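The Slow Physics of Thick Sauces

Print this article | E-mail this article
14 comments | 149 shares

A fluid that refuses to leave its container has a measurable reason for doing so. Engineers call it yield stress: the amount of force per unit of area that must be applied before a material stops behaving as a soft solid and starts to flow. Water has none. Honey has essentially none either, which is why an upended honey jar always empties if it is left long enough. Toothpaste, mayonnaise and tomato ketchup do have one, and below that threshold they can sit at an angle for a long time without any visible movement.

The distinction matters in a plant. Shireen Ntuli runs the filling line at Gelent, a contract packer of dressings and condiments, where product is pumped from heated holding tanks through stainless pipe to the nozzles. A pump sized only for the steady flow of a sauce may stall when the line is restarted after a break. The material has rebuilt part of its internal structure while standing, and the starting pressure is higher than the running pressure. Gelent keeps two figures for each recipe and sizes its equipment from the larger one.

In tomato products the structure comes mainly from the fruit. Paste is a suspension of cell fragments and insoluble fiber in a syrup of sugars, acids and dissolved pectin. The fragments crowd together and form a weak network. Two treatments at the factory influence its strength. In a hot break, chopped tomatoes are heated quickly so that the enzymes that attack pectin are shut down early. In a cold break the enzymes work for longer, and the resulting paste is thinner but tends to keep more of its fresh flavor. Some makers also add starch or a gum such as xanthan.

Once the network yields, a second effect takes over. The fragments line up with the direction of flow and the apparent viscosity drops as the shear rate rises. This is shear thinning, and it accounts for the familiar result at the table — nothing, followed by too much.

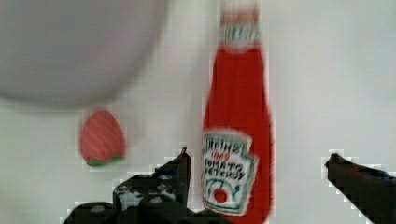 The test most packers still use is mechanical and cheap. A sample is held behind a gate at one end of a level metal trough, the gate is released, and the distance traveled in a fixed time is read from a scale on the floor of the trough. Thandeka Mabaso considers the trough good enough for accepting a tank and of little use for designing a package, as one distance cannot separate yield stress from viscosity, and a sauce can pass at the plant and still hang up in the neck. A rotational rheometer gives both values. It also costs far more and needs a trained operator.

Temperature should be recorded with every reading. A sauce measured warm from the tank will run farther than the same sauce from a refrigerator, and results taken under different conditions should not be compared. Gelent brings samples to room temperature and stirs them gently before loading. Hard stirring breaks the network and gives a reading that flatters the product.

Related items
Why Emulsions Separate
Choosing a Pump for Viscous Foods
Ostrowski Updates Its Line of Filling Nozzles
Squeeze Valves: Materials and Wear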